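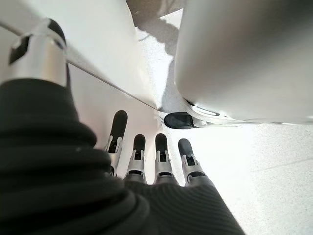 The Retham lunch project has now completed its second quarter under the Declercq grant. Meals went out to 40 households in the period, all within the Retham and Flerkness postcodes, and the waiting list stands at 12. Most of the quarter's spending went on food and packaging, with a smaller amount on the kitchen. The pale speckled floor has been kept as it was, which let us move the flooring money to insulated bags with the agreement of your office. The bags came from Trandberg and have been in use on both delivery rounds.

Menus and ingredients

We changed the menu in response to the first set of feedback forms. Soup is now offered as a main meal with bread, and the fish pie has been dropped. Several people asked for smaller portions and these can be ordered at the same price. Nine households need a soft diet and their meals are cooked first and labelled by hand.

Vegetable costs were lower than budgeted, as we bought from two growers near Flerkness instead of the wholesaler. Potatoes were the exception. The second grower had none to sell for part of the period and we paid the shop price. Meat costs were on budget.

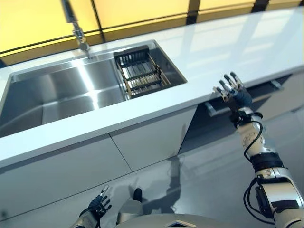
The sink and worktop, with the drying rack at one end of the basin.

Food hygiene training has been completed by eight of the cooks and drivers. The rest are booked on the next course. The cleaning rota is now signed at the end of each shift and the sheets are kept with the fridge temperature records.

Deliveries

The Flerkness round was taking too long and has been split in two. Drivers now leave at half past eleven and the last meal is due by one o'clock. Missed deliveries are logged, and where a person does not come to the door the driver phones the contact on their form before moving on.

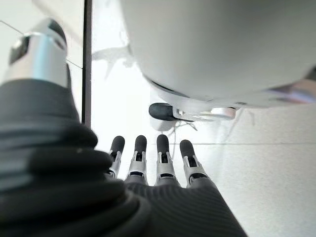
Budget and next steps

Fuel is overspent because of the extra round. We ask that the underspend on vegetables be moved across to cover it. No other changes are requested.

Next quarter we plan to take new households from the waiting list, starting with those referred by the surgery, and to send out a second feedback form in larger print. A full list of spending is attached separately.

Karlijn Nijs
Project manager, Retham
Aug 13, 2020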